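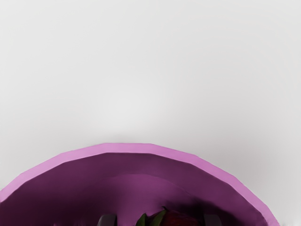 Fig. 4 – Simulator view from the gripper, with a piece of fruit between the fingers and the bowl around it.

Section 4: Your first pick in the simulator

Okay, the software is installed, the license went through, and you've got the Plikton home screen up. If you don't, go back to Section 3, because nothing past this point works without it. I'll wait.

I'm going to take you through the bowl task. It comes with the Zasura starter pack, and it's the one I give everybody who's new to the kit. You need a laptop and a cup of something. You do not need the arm yet – leave it in its box, please! Half the support mail I get is from people who plugged everything in on day one and had the real arm and the simulated arm both listening to the same controller.

CAUTION: If the real arm is already connected, switch it off at the wall before you start this section. The software's "pause" button doesn't cut power to the motors.

4.1 Loading the task

1. From the home screen, open Tasks, then Starter Pack, then Bowl.

2. Wait for the loading bar. The first time, it builds a cache and can take a few minutes. After that it opens almost right away.

3. When the Ready light in the top bar turns green, click inside the view window. Until you click, your key presses go to the menu, and you'll be sitting there tapping away wondering why the arm won't budge. (I still do this.)

4. Press V to cycle through the views. There are three: Room, Side and Gripper. Start in Room so you know where everything is, then go to Gripper, the one in Fig. 4.

Note: The Gripper view takes some getting used to. You're looking past the tips of the fingers, so you only see the ends of them along the bottom, and a big part of the window can be plain tabletop. When you're in close like in the figure, the bowl is too large to fit and you mostly get the far side of the rim. If you feel lost, press V until you're back in Room, take a look, and come back.

4.2 Setting the graphics

The starter pack ships with the Light graphics preset. On Light, round things get built out of fewer flat pieces, so the rim of the bowl has little corners in it where you'd expect a smooth curve. It doesn't change the steps below, and I leave mine on Light because my laptop is old and the fan sounds like a hair dryer otherwise.

If you'd like it prettier:

1. Open Settings, then Display.

2. Change Preset from Light to Full.

3. Restart the task. (Not the whole program, only the task. Press R twice.)

Leave Shadows switched on whichever preset you pick. I turned mine off once to save memory and my picks got a lot worse. The shadows give you a feel for depth that you don't otherwise get on a flat screen, and inside a bowl you need all the help you can get. It can get very dark down in there, and dark fingers against a dark shadow are hard to make out. If you're struggling, raise Fill Light in the same menu, a notch at a time. Two notches is plenty for me.

4.3 Moving the arm

The keys are printed on the card in your kit, and they're the same ones you'll use later with the real arm. Quick version:

W and S – forward and back
A and D – left and right
Q and E – up and down
Z and X – turn the wrist
Space – close or open the fingers
Shift (held) – slow mode

Spend a few minutes wandering around over the table before you try to pick anything up. Go up, go down, turn the wrist one way and then back. You can't break anything in here, so bump the bowl if you like and see what the contact warning looks like. It's an orange bar across the top of the window, and it stays there until you back off.

Note: Left and right are always from the gripper's point of view. In Room view that means they can feel swapped. There's a setting to flip them (Settings, Controls, Follow Camera), but I'd ask you not to use it until you've finished this section, because the rest of my steps assume it's off.

4.4 Lining up over the bowl

1. In Room view, bring the gripper up with Q until it's well clear of the rim.

2. Use W, S, A and D to bring it over the bowl. Close enough is fine for now.

3. Press V until you're in Gripper view.

4. Hold Shift and nudge left or right until the fruit sits between the two fingertips. Perfectly in the middle is nice, but you don't have to fuss. In Fig. 4 it's nearer the right finger than the left.

5. Check that the fingers are open. You want a wide gap between them. If they look pinched together, tap Space once.

6. Look at how the fruit is lying. If a stem or a leaf is poking toward one of the fingers, turn the wrist a little with Z or X so the fingers will meet the body of the fruit.

CAUTION: Don't lower the gripper while you're still moving sideways. In the simulator you only get the orange bar. On the real arm you can catch the rim of a bowl and send the whole thing across the table, and I've picked enough grapes out from under my fridge to feel strongly about this one.

4.5 Going down and closing

1. Still holding Shift, press E in short taps. Tap, look, tap, look.

2. Stop when the fingertips are level with the widest part of the fruit. The Side view is great for this if you can't judge it, so flip over and check as often as you want.

3. Let go of everything for a second. The arm drifts slightly after each move and needs a moment to settle.

4. Tap Space to close.

5. Watch the grip number in the bottom bar. It goes from zero up to 200. For the fruit in this task, I like to see it stop at 28. If it shoots way past that, you've got the grip limit set for hard objects. Open the fingers, go to Settings, then Grip, and choose Soft.

6. Press Q in short taps until the fruit is clear of the bowl.

If the grip number drops back to zero on the way up, the fruit slipped out. Totally normal! Lower, open, shift a bit, close again. When I was learning, I think I dropped it every other try for a whole evening.

4.6 Saving your runs

Each try gets saved as a run, including the bad ones. Please don't delete the bad ones – you'll want them in Section 6, when we train the helper mode, and it learns more from a mix.

1. Press Enter to end a run. A small box asks you to mark it Good, Bad or Not Sure.

2. Pick one. Use Not Sure freely.

3. Press R once to reset. The bowl goes back where it was and the fruit gets dropped in at a new angle.

The starter license stores up to 3,000 runs, and you won't come anywhere near that this week. The helper mode in Section 6 wants 96 before it'll let you press Train. Break it up over a couple of days. My wrists complain if I do them all in one sitting.

4.7 When things go wrong

The view window is all pale gray. You're in Gripper view, pointed at bare table. Press V to get to Room and find yourself again.

The fingers close but the grip number stays at zero. You're above the fruit or off to one side of it. Open up, check in Side view, and go lower in small taps.

The fruit jumps out of the bowl when you touch it. You're coming down too fast. Hold Shift the whole way. If it still jumps with Shift held, your laptop is probably skipping steps, so close your browser and go back to the Light preset.

The orange bar won't go away. The gripper is leaning on something. Go up with Q for a couple of seconds. If that doesn't clear it, press R once.

Keys work but everything lags. Look for a second copy of the program running. The Kiss launcher that comes on the kit's USB stick sometimes opens two, and the fix from Müzeyyen Avcı on the user forum (untick Start With Launcher, then reboot) did the trick for me.

The task opens but there's no fruit. The starter pack didn't download all the way. Go to Tasks, click the three dots next to Starter Pack, and choose Repair.

4.8 Before you open the box

Once you can get the fruit out of the bowl five times in a row, mark this section done on your card and go on to Section 5, where the real arm finally comes out. You'll need the Grodach table clamp, the short power cable (not the long one, that's for the camera stand), and a clear bit of table where nobody's going to set down a drink.

Close the simulator first. File, Quit, and wait for the Ready light to go out.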